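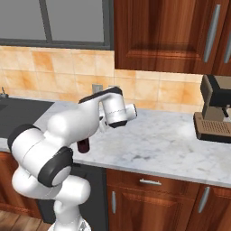

# Matach (home robot project)

**Matach** is the kitchen-arm project I've been building with Ionuț Căpraru in the Druraneck shared workshop, and I keep this wiki page going because people ask me the same things every time I plug my laptop in! It's one white arm, one gripper, and a simulated kitchen where we rehearse everything before the real build gets a turn.

## The practice kitchen

I made the kitchen fussy on purpose: marble counter, reddish-brown cabinets, square tiles in peach and orange (my aunt's old place, more or less). The arm's first jobs are all about reaching for things on the counter, and a bottle is a good one to learn on – go in too low and you shove it, go in too high and the fingers only get the cap.
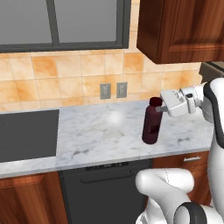

*Gripper lined up with the upper part of the bottle, marble counter.*

So far the log has 4,000 practice reaches in it. I sorted them one very long February and marked 1,643 as clean and 2,677 as... wait, no, that second number is from the Citau branch, which keeps its own log. Sorry, I'll split the table someday.

## The gripper view

We also render from right down at the gripper, with the finger filling the middle and the room tipped over at an angle. It makes me a little seasick, but I check it whenever a reach goes wrong, before I touch any of the settings. 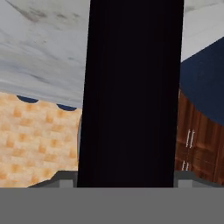 Ionuț Căpraru wrote on the talk page that he'd slow the last bit of each reach down by 20 percent before changing anything else, and that the Tapley controller can take it. I've got that running overnight on both branches now.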